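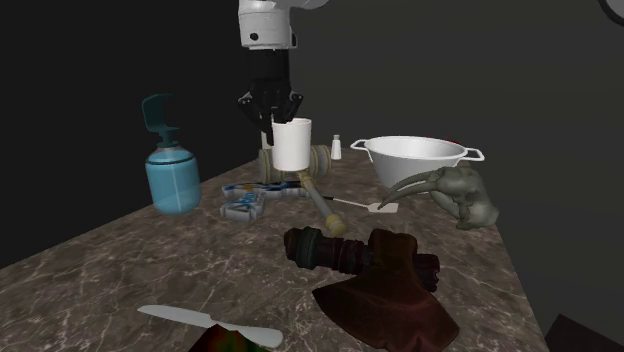 Flollwood opens tool library for backyard projects

June 27, 2025

Flollwood residents planning a deck, a raised bed or a new fence this summer can now borrow the tools for it. The town's tool library opened this morning in the old Timmermans paint store on Inau Street, with 800 items on the shelves.

Post hole diggers, tile saws, sanders, a couple of cement mixers. Most go out for a week. Mixers and anything gas powered, two days only. A yearly card costs $26, or $40 for a household, and you need to show proof of adress the first time.

Around 62 people had signed up by noon. Pressure washers were gone in the first hour, and there's a waiting list.

Much of the stock came from Wuvo, the hardware chain, which closed its rental counter here last fall. The rest was donated by residents. All power tools were checked over before going on the shelf, the library said. Bring your own blades and sandpaper.

Evening classes too, starting with how to lay a simple paver patio. Fence repair and outdoor wiring basics to follow, dates not set. Classes are free with a card but space is tight, so sign up at the desk.

Open mornings through the summer, plus two evenings a week. Hours get shorter in October. Late returns are $2 a day, and lost tools are billed at replacment cost.

Comments (4)

deckhand_59
About time. I paid more than that to rent a floor sander for one afternoon.

MapleSt
Is there parking in back or just the street?

gardenmom
Street only when I went. Got a wheelbarrow, barely fit in the car!

rusty_hinge
Do they take donations still? Have two good ladders.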